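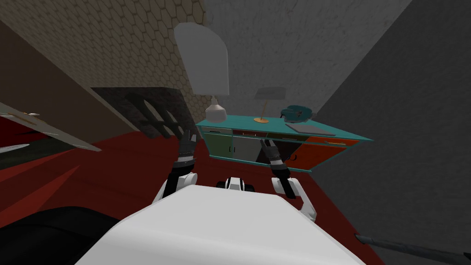
Los dos brazos del robot, extendidos hacia el mueble (imagen generada por ordenador)

Preguntas frecuentes sobre alfombrillas a medida

Soy Fidel Troncoso y llevo el taller y la tienda de alfombrillas Tinenex. Contesto casi todos los correos yo mismo, y como muchos preguntáis lo mismo, he ido juntando aquí las respuestas. Si la tuya no está, escríbeme y la añado (¡de verdad que las leo todas!).

¿Valen para mi coche?

Casi seguro que sí. Ahora mismo tenemos 2.765 patrones, entre turismos, furgonetas y algún todoterreno de los que ya no se ven. Lo que necesito es marca, modelo, año y número de puertas. El año me lo tienes que mirar en la ficha técnica, por favor, que de memoria nos equivocamos todos y luego el enganche del conductor cae dos dedos más allá de donde toca.

¿Y si mi coche no sale en el buscador?

Entonces hacemos plantilla. Te mando un pliego de papel grueso, lo pones en el suelo del coche, marcas el contorno con rotulador y me lo devuelves doblado. Suena a manualidades del colegio y un poco lo es, pero funciona muy bien. Solo te pido que quites antes las alfombrillas viejas, porque más de una vez me ha llegado dibujado el contorno de la alfombrilla y no el del suelo.

¿Goma o moqueta?

Depende de tu vida. Si tienes perro, niños o vas al monte, goma sin pensarlo: la sacas, le das un manguerazo y a correr. Si haces ciudad y te gusta que el coche esté silencioso, la moqueta abriga más y queda preciosa. Yo llevo goma delante y moqueta detrás, que no es muy ortodoxo, pero te lo puedo preparar igual si me lo pones en las observaciones del pedido.

¿Qué diferencia hay entre la gama Livel y la Stusska?

La Livel es la de moqueta de pelo corto, con el ribete cosido y talonera de goma en el lado del conductor. La Stusska es la de goma con borde alto, pensada para que el agua y el barro se queden dentro y no acaben debajo del asiento. De la Stusska solo hay negro y gris. Sé que la pedís en beige, y lo he intentado, pero la muestra que me hicieron parecía masilla y no me atreví a venderla.

¿Huelen a goma?

Los primeros días, un poco. Déjalas una tarde al aire antes de montarlas, a la sombra, y se nota muchísimo menos. Si a las dos semanas siguen oliendo fuerte, avísame y lo miramos.

¿Se mueven? Me da miedo que se metan debajo del pedal.

Y haces bien en preguntarlo. La del conductor va siempre con los anclajes originales del coche. Si el tuyo no trae anclajes de fábrica te mando unos de rosca, con instrucciones. Y, por lo que más quieras, nunca pongas una alfombrilla encima de otra. Ni la mía encima de la vieja, ni al revés.

¿Puedo bordar un nombre o un dibujo?

Texto sí, hasta dos líneas, y solo en la Livel. Los bordados los prepara Sorcha Mac Mathúna, que tiene una paciencia infinita con las tipografías. Logotipos de marcas de coche no hacemos, aunque me lo pidáis con mucho cariño. Antes de coser te enviamos una prueba por correo y no empezamos hasta que nos digas que adelante.

¿Cuánto tardan?

Si el patrón ya existe, las cortamos en la semana. Los envíos salen el miércoles, todos juntos, así que si pides el jueves te toca esperar al siguiente. Con bordado o con plantilla, cuenta con una semana más. En noviembre vamos más lentos, con las primeras lluvias todo el mundo se acuerda de las alfombrillas a la vez.

¿El envío se paga aparte?

En pedidos de más de 100 euros en península, no. Para islas pregúntame antes y te digo el precio exacto, que cambia según el tamaño del bulto (la bandeja de maletero abulta lo suyo).

¿Hacéis precio a talleres o flotas?

Sí. El último encargo grande fueron 400 juegos para Agarwal, una empresa de reparto, todos de goma y todos iguales, y acabé viendo furgonetas hasta en sueños. Para cantidades así, escríbeme con la lista de modelos y te preparo presupuesto.

¿Puedo devolverlas?

Si no encajan, las cambio y el transporte lo pago yo. Si es que no te convence el color, también, siempre que estén sin usar y en su caja. Las bordadas no admiten cambio, salvo que el fallo sea nuestro.

¿Cómo limpio las de moqueta?

Aspirador, agua tibia y un poco de jabón neutro con cepillo blando. Lavadora no. Y deja que se sequen del todo antes de volver a ponerlas, mejor colgadas que en el suelo.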